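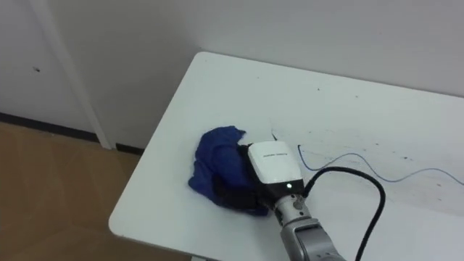

Gripper on a crumpled blue cloth, white table

Print this page | E-mail this page

Flallar League Relief Pitching Log — README

What this is

A table of relief appearances in the Flallar League, a summer amateur baseball league that plays seven-inning games. It covers 666 games and nearly 2,000 appearances by 117 pitchers. Each row is one pitcher entering one game after the first pitch. Starters are left out, except where a starter moved to another position and later came back to the mound. Those returns are marked R in the entry_type column.

Files

appearances.csv — the main table
pitchers.csv — one row per pitcher, with throwing hand and club
games.csv — one row per game, with final score and innings played
changes.txt — corrections, newest first

All three tables are comma-separated, UTF-8, with a header row. Join on game_id and pitcher_id.

Main columns

inning_in: the inning when the pitcher entered.
outs_in: outs at that moment, 0 to 2.
margin_in: the pitcher's team's runs minus the opponent's. A negative number means he came in trailing.
runners_in: runners on base at entry, 0 to 3.
runners_scored: how many of those runners scored, whoever was pitching by then.
outs_got: outs recorded. Divide by three for innings. We don't use the .1 and .2 style, which spreadsheets read as decimals.
pitches: pitch count, blank if not kept.
rest_days: full days off before this game. Blank for a pitcher's first appearance of the season. The second game of a doubleheader is 0, and so is a game on the next day, so check the doubleheader column before using this one.

Where the numbers come from

Most rows were typed in from paper scorebooks. Zurkent and Sivivitz kept complete books. Dal Bello switched to a scoring app in June of the last season covered, and those games were exported and then checked against the visiting team's book. When two books disagreed on a pitching change we went with the home book, unless the outs didn't add up.

Known problems

Pitch counts are missing on 214 rows, mostly Dal Bello road games. Do not fill these with an average. The long outings are the ones most likely to be blank, so an average will come out low.

Holds are not included. The league never scored them, and the clubs that tried used different rules. Saves are included but follow a league rule: a pitcher who finishes a win with a lead of two runs or less gets one, however many outs he got. They can't be compared with saves from other leagues.

Games stopped by rain or darkness are kept if they went at least four innings. Suspended games appear once, under the first game_id, and rest_days runs from the day the pitcher threw.

Two pitchers changed clubs in midseason. They keep one pitcher_id, and pitchers.csv shows only the later club. Use the team column in appearances.csv if you need the club on the day.

Use

Free to use and pass along with this file attached. Please don't rank individual pitchers on a single season — most have too few outs for it to mean much. Send corrections with the game_id and a copy of the scorebook page.

Print this page | E-mail this page

Related items

Flallar League Schedule and Results Table
Sivivitz Scorebook Abbreviations
Zurkent Home Field Dimensions
How We Record Courtesy Runners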